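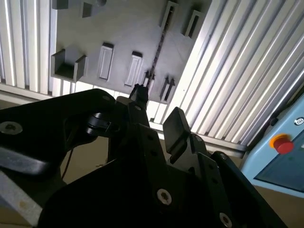
El panel gris y sus soportes, puesto 2, nave de Urumdale.

Informe de avance – Proyecto Zilter
Para: Fundación Hodden, área de seguimiento
Periodo: segundo trimestre de trabajo, cierre en febrero

Resumen para quien solo lea el resumen

El panel está montado y el inventario de piezas pequeñas, por fin, coincide con lo que hay en los cajones. Vamos con retraso en el etiquetado y vamos por delante en la compra de cajones, lo cual dice bastante sobre cuál de las dos tareas resulta más entretenida.

Qué se pidió y qué hay

La solicitud hablaba de «un puesto de ordenación de componentes menores con superficie vertical de fijación». Traducido: un panel gris claro con soportes, para que las piezas dejen de vivir en tarros de mermelada. Los tarros se retiraron en la primera semana del periodo y volvieron en la tercera. Los hemos contado y quedan 46, todos con tapa, ninguno con la tapa que le corresponde.

El panel admite varios tipos de soporte. El más usado es el que tiene forma de U, con dos paredes laterales y un canal abierto en medio. Es sencillo y cumple. Tuvimos una discusión larga sobre si el canal debía ser más ancho; la zanjó la llegada de la factura del proveedor, Ellis, que cobra los cambios de medida con verdadero entusiasmo. Nos quedamos con el canal como está.

Inventario

Al empezar, la base de datos declaraba 2,066 piezas. El primer recuento físico dio 316 menos. De esas, la mayor parte apareció en una caja rotulada «navidad», que llevaba tiempo en el altillo y que contenía, además de las piezas, nada relacionado con la Navidad. El resto se ha dado de baja. No nos consta ningún robo y sí varias mudanzas.

La base se ha limpiado y cada referencia tiene ahora una sola ficha. Quedan pendientes las piezas blandas (fundas, retales, juntas de espuma), que nadie sabe si medir estiradas o como caen. Adjuntaremos el criterio en cuanto haya uno.

Residuos y material menudo

La memoria inicial no contemplaba esta partida y convendría que la siguiente sí lo hiciera. Un puesto de piezas pequeñas genera una cantidad notable de cosas más pequeñas todavía: trozos arrugados, bultos oscuros sin forma reconocible, cosas que a primera vista parecen basura y que a la segunda también, aunque luego las reclama alguien de otra mesa. Hemos abierto una categoría llamada «por identificar». Es la que más crece.

El procedimiento provisional es el siguiente: lo dudoso se aparta, espera hasta el cierre del mes y, si no lo pide nadie, va al contenedor. En el primer ciclo nos reclamaron dos objetos. Uno de ellos ya estaba en el contenedor y hubo que ir a buscarlo, con guantes y con poca alegría.
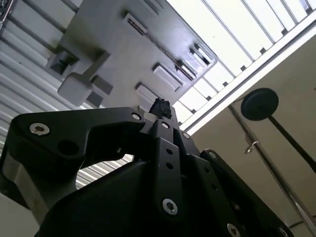
Presupuesto

De los 1,000 euros asignados a cajones y etiquetas, los cajones se han llevado casi todo. Solicitamos permiso para pasar a etiquetas el sobrante de la partida de transporte, que existe porque el último porte lo hicimos nosotros, en dos viajes y un tercero a por lo que se nos olvidó.

Lo que falta

Terminar el etiquetado. Escribir el criterio para piezas blandas. Comprar una escalera que llegue al altillo – la actual llega si uno es optimista.

Pedimos también que la visita de seguimiento sea por la mañana, a partir de las diez, con la nave ya caldeada. Hay café, servido en tazas y no en tarros, salvo que vengan ustedes muchos.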